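FOR IMMEDIATE RELEASE
February

Nutedside High School Robotics Club Heads to the Umitano Challenge with a Living Room Full of Clutter

NUTEDSIDE - I coach the after-school robotics club at Nutedside High School, and I get to write this one because I was the person at the last meeting who didn't say no fast enough. So please forgive me if it sounds more like a letter home than a press release! The news is that our club has earned a place in the final round of the Umitano Challenge, a spring contest in which student teams teach a robot arm to tidy up a house. The whole contest runs in simulation. The house, the furniture, the arm and every last thing it has to pick up live on a computer.

It's our first time getting this far. Last year we entered, had a great time, ate a lot of pretzels and finished close to the bottom of the table. This year we have 18 students (up from a group that could share one lunch table) and they've been at it since the fall, mostly in the library after the last bell, sometimes until the custodial crew starts switching off the hallway lights on us.

The way Umitano works is pretty simple to explain and pretty hard to do. Each team gets a set of rooms and a robot arm with a two-finger gripper. Students drive the arm themselves first, using a controller, and save their runs. Then they use those runs to train a program that has to do the same kind of job without a student at the controls. The contest swaps the objects and moves them around, and the score depends on how many end up where they belong, with points off for dropping or shoving things.

For the final, each team gets six rooms and two attempts at every one. We don't see the rooms ahead of time, so what we've been doing all winter is building our own practice rooms and making them as annoying as we can. The students have recorded some 70 practice runs that they consider good enough to keep. I won't tell you how many went in the trash, partly because I stopped asking.

A big thank-you goes to Mazandarani, the machine shop over by the rail yard, which paid our entry fee and gave us two used computers that can run the simulator without sounding like a hair dryer. Before that, our students were taking turns on one machine, and the sign-up sheet was getting ugly. Folks from the shop have also come by to talk about how they hold odd-shaped parts while they work on them, and I watched a whole table of teenagers put their phones down for it, so you know it was good.

The program the students wrote is called Ileo. I've asked where the name came from and have received several answers, none of which match. Ileo looks through the arm's cameras, picks something to reach for, decides where the fingers should go and tries it. When a grip looks wrong, it backs off and tries from a new angle. That backing-off part is the thing I'm proudest of, and I had nothing to do with it! Two of our ninth graders came up with it after watching the same bad grab over and over during a practice session, and they stayed with it through a couple of weeks when it made everything worse.

I also want to say something to the families who are wondering whether their kid could join. Most of this group had never written a line of code in September. We have students who came for the coding, students who came because they like building rooms (there's a whole furniture crew, and they have opinions about rugs), and one small, very serious group that keeps our run log so clean that I've started using it to plan our meetings. If your student likes puzzles and can stand to be wrong a lot, there's a chair waiting.

We meet in the school library at 3:15 p.m. and we're usually done by 5. There's no fee. Students don't need their own computer, and they can miss meetings for sports or work and still be part of the team. The late bus stops right out front.

Our practice work these days is mostly in the living rooms, where there's soft furniture and plenty of odd things to get hold of.

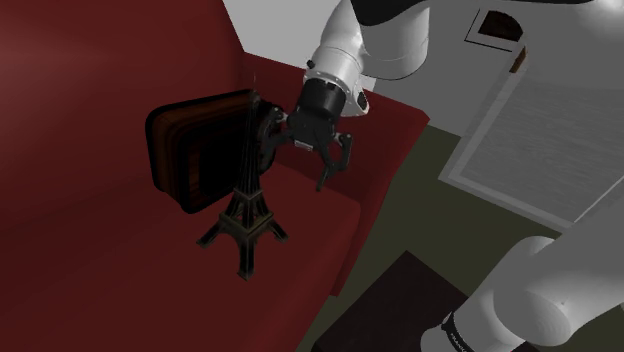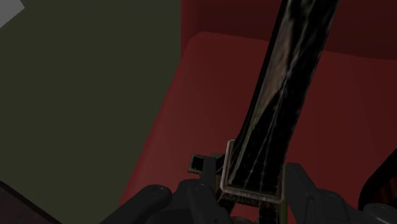 Grip choice is where our students have learned the most this season, and it's what they'll be working on right up to the final. A plain block is friendly to a gripper. You come in, close the fingers and go. The furniture crew knows this, so they don't give the drivers many plain blocks. Take the little Eiffel Tower standing on the red sofa: it runs up to a thin point, it spreads out into four legs at the bottom, and there's a brown wooden piece leaning on the backrest right behind it. Do you go for the skinny upper part, where the fingers fit nicely, or lower down, where there's more to hold but also more to bump into? We've had real arguments over that one, with diagrams on the whiteboard and everything. The long dark bar with the pale streaks brings up a different question, how a grip near one end compares with one closer to the middle, and our drivers are split on that too. My rule is that whoever wants to change the grip has to record the runs to back it up, and they've taken me up on it more often than I expected.

The community is invited to watch! We'll show the final live on the big screen in the school auditorium, with doors opening at 6 p.m., and students will be at tables in the lobby beforehand so visitors can take a turn driving the arm. Little kids are welcome and tend to be very good at it. The date will go up on the school's events page as soon as Umitano sends out the schedule, and we'll have it on the sign by the parking lot as well.

We could still use a few things. Two extra game controllers would be wonderful (ours have been loved very hard), and so would snacks for the night of the final. Anyone who can help may drop items at the front office marked for the robotics club.

Reporters and photographers are welcome at any regular meeting. Please call the front office by noon so that we can have a visitor badge ready, and ask for the robotics coach.

###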